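Elvia Rosales
January 3, 2018

1/ New year, new job title. I am now the person who holds a robot's hand while it learns to take the lid off a pot and stand it in a dish rack. My mother has been informed. She asked if it does floors.

2/ The setup at Ledcombe: I drive the arm by remote from a chair, it records what I do, and later it tries to do the same without me. My degree is in mechanical engineering. My main skill, per the logs, is lids.

3/ First thing you learn is that a polished lid is a terrible thing to show a camera. It's a mirror with a knob on it. The wrist view is mostly lid and a lot of reflected nonsense.
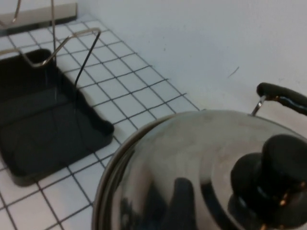 4/ So you go for the knob. Come straight down, close, wait, lift. The waiting matters. I skipped it in my first 25 demos and Yolotzin Quintero made me throw them all out, very kindly, over lunch.

5/ Yolotzin's rule is that the robot copies your bad habits before your good ones. I hesitate over the rack. The robot now hesitates over the rack. We have the same little wobble. It's like having a kid.

6/ We tried 2 ways of teaching. Grabbing the arm and pushing it around by hand feels great and gets your sleeve in every shot. Remote control feels like threading a needle in oven mitts, but the footage is clean. Remote won.

7/ Side view is where I sort out my life choices. You can see how much table there is between pot and rack, and plan a path that doesn't take out a wire on the way.

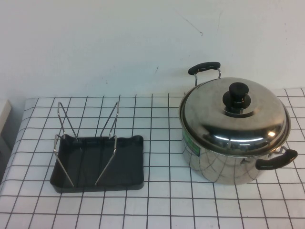

8/ Total as of tonight: 178 keepers. Ubaldo Rizzi wants more variety, meaning move the pot a little, turn the handles, move it again. I have opinions about pot handles now. They're not printable.

9/ Ran the learned version before going home. 4 tries. One good, one dropped, one where it lifted nothing with total confidence and put the nothing in the rack. The last one we don't discuss.

10/ Sarahí Olvera asked from the next bench if I could just wash the pot myself. Sarahí, I could have washed every pot in the building. Anyway, plan is to have it reliable by April. More lids tomorrow.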